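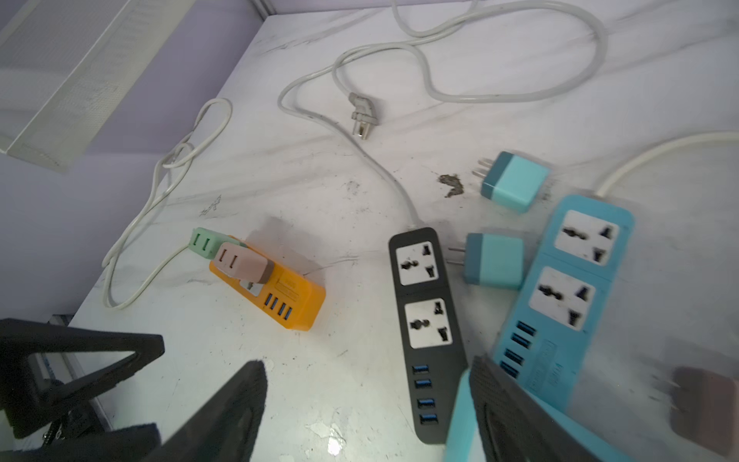
So I finally gave in and let the arms loose on power strips. I've been putting this off since spring, because every time I mention it at the shop Teun Mulder makes a noise like a tire going flat. He has opinions about cords. It's June now, the rail is bolted down, both arms home without eating each other, and I was sick to death of foam blocks. You can only watch a robot stack foam blocks for so many evenings before you start wishing you'd taken up pottery.

If you're new: I'm building a two-arm tabletop rig in my corner of Grurnia, the shared workshop over in Kirnness, and I've been calling the whole thing Yau. (It started as the name of a folder. Please don't ask me for a better story, I don't have one.) The goal is for it to tidy a messy table. Grab a charger, plug it into a strip, put the strip where it belongs, go get the next one. A kid can do it. Yau can sort of do a third of it on a good night.

## What I changed since the last post

The biggest thing is the rail. Last time both arms were clamped to the front of the table with whatever I could find, and every time the left one reached far out the whole base tipped a hair. A hair at the base is a lot at the fingertips! Now both of them sit on one long piece of aluminum along the front, on mounting plates, and the difference is huge. I ran the same reach over and over with a pencil taped in the gripper and the marks landed pretty much on top of each other. I kept the paper. It's on my fridge.

The downside of the rail is that its slots collect stuff. Beads, crumbs of plastic, little bits of whatever the person before me was working on. I vacuum it and it fills right back up. Damián Cuevas suggested those rubber slot covers and he's right, and I'll buy some as soon as I stop spending the money on connectors.

I also put up the side walls and the extrusion frame. I went back and forth on color and landed on this pale purple-gray that was on the mis-tint shelf, and I love it. It doesn't throw glare into the cameras like the bare white board did, and it's kind of soothing at eleven at night. The mesh baskets on the walls are for sorting later on. Up high on the left there's a two-tier one, and one more sits low on the back wall. The plan is chargers in one, cords in another, and I haven't settled what the third is for. Imelda says snacks.

## Why cords are horrible

I want to talk about cords for a minute, since they took up most of my month.

A foam block stays where you put it. A cord has its own plans. You pick up a power strip and the cord comes too, and it drags across everything else on the table, and it hooks a charger and flips it over, and now the charger you had all lined up for the next move is facing the other way with its prongs pointing at nothing. Or the cord is stiff and springy and it levers the strip around in the gripper while you're lifting. The black strip is the worst for this. Its cord wants to stand up and arc back over the arm like a cat tail, and if you're not careful it goes under the forearm and you've got a real knot on your hands.

I tried three things:

- Coiling every cord and holding it with a twist tie. Works great, and it's cheating. Real tables don't come with twist ties.
- Letting one arm hold the strip still while the other does the fiddly part. This is the keeper. Obvious, I know. It's why I wanted two arms in the first place and then somehow spent weeks programming them one at a time.
- Going slower. Also helps, also boring, and I keep turning the speed back up when I get impatient.

The holding-still thing took some fussing. If the left arm presses straight down, the strip skids out along the marble top, which is slick. Pinching across the sides is much better, and those textured finger pads finally earned what I paid for them. I had smooth fingers on before and it was like trying to pick up soap with chopsticks.

## Driving it by hand

Everything so far is me (or a victim) steering the arms with the pair of hand controllers, and Rekodeo, my little logging program, saving the joint positions and the video from every camera while we do it. Later I train on what it saved. Rekodeo is the piece I'm proudest of and it's the ugliest thing I've ever written. One window, four buttons, and one of the buttons does nothing because I took out the feature and left the button in.

It had saved 3,192 clips when I looked last night. A good chunk of those are junk, to be fair. There's a whole run from the first week where the wrist camera on the right arm was mounted upside down and I didn't catch it until I sat down to review. I've left them in a folder called "oops" and I'll flip them someday.

Shih-chieh Su came by and drove for 30 minutes straight and was annoyingly better than me. He has this very light way of coming in, where he'll hover over the thing, let it all settle, then close. I come in like I'm swatting a fly. So now I'm trying to copy him, and when I look at the joint traces side by side mine are still all spikes. It matters, too! The model picks up whatever habits you feed it, and I'd love for it to have his instead of mine.

Yuk-lan Lu also had a turn and mainly wanted to know if it could fold a towel. Next year, Yuk-lan.

## Colors, on purpose

People keep asking about the pastel chargers. I picked them for contrast. My first batch was all white, and on a white top with gray veins the camera had a rough time telling where the charger ended and the table began. The pinks and greens and teals show up nicely, and an orange strip is about as easy to find as anything gets. I did keep the pale blue strip in the mix so it isn't too easy. When I've got something that works on these I'll bring the white ones back, and probably cry a little.

The table surface could use a scrub too, it's picked up smudges and scuffs and a brown stain. I'm leaving it for now. My own desk at home has stains, and I'd like the thing to cope with stains.
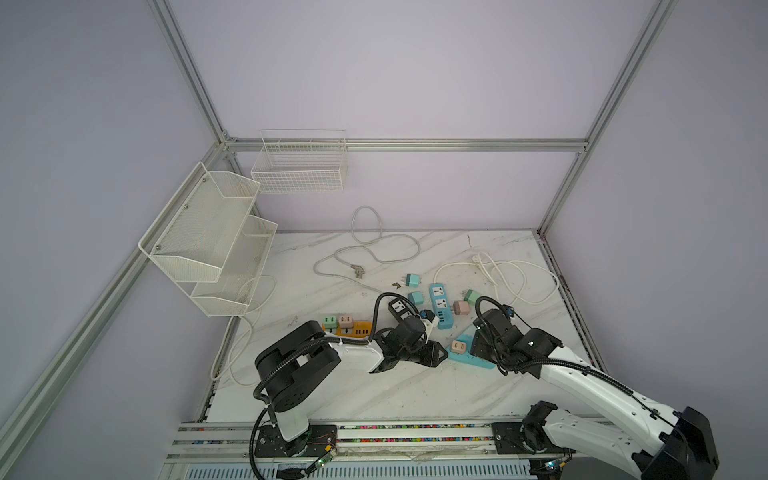
## The plugging-in part

Okay, so the actual hard bit. Prongs into sockets.

I set myself a simple test. One charger, one strip, me driving, 10 tries in a row, no do-overs. I got six. Six! With a human brain in charge! Then I let the trained model have a go at the same setup and it got two, and one of those I'm fairly sure was luck, it bounced off the rim of the socket and fell in.

What goes wrong is nearly always the angle. The charger gets picked up a bit crooked, it looks fine in the wrist view, and then when it comes down to the socket one prong is in and the other is riding up on the plastic. If I push, the charger rotates in the fingers. If I back off and wiggle, sometimes it drops home with the nicest little click you ever heard. So wiggling is now an official technique, and I've been recording lots of wiggles.

The universal sockets help because they're forgiving about what goes in them. They're also a pain, because there are so many openings that I can't always tell from the camera which ones I'm lined up with. I printed a little cardboard-thin shim for the right gripper to square the charger up against before going in. Jury's out. It came unstuck twice.

(None of the strips are live while I do this, before anybody writes in. They're not plugged into the wall. I like my eyebrows.)

## Wiring on the robot itself

I ran all the arm wiring in that black corrugated tubing and I wish I'd done it a year ago. Before, I had bare cable zip-tied along the links, and a loop of it would catch on the strip sockets when the forearm came in low. The tubing slides right off. Leave more slack at the joints than you think you need, though. I set mine with the arms tucked in, felt very smart, then reached for the far basket and heard a connector pop loose.

The little green boards are still sitting out in the open on the rail next to each base. Yes, I know. Imelda Umali has offered to print boxes for them and I keep forgetting to send her the measurements, so Imelda, if you're reading, I'm measuring them tomorrow, I swear.

## Next up

I want another 30 clean clips of the two-arm hold, all done Shih-chieh style, and then a fresh training run over the weekend while the shop is quiet. After that, cords into baskets. I have a feeling the mesh is going to grab every prong that goes near it.

If you've gotten a gripper to let go of a plug without it tipping over, please leave me a comment and tell me how you did it. I'm also looking for slot covers if anyone in Kirnness has a spare length lying around.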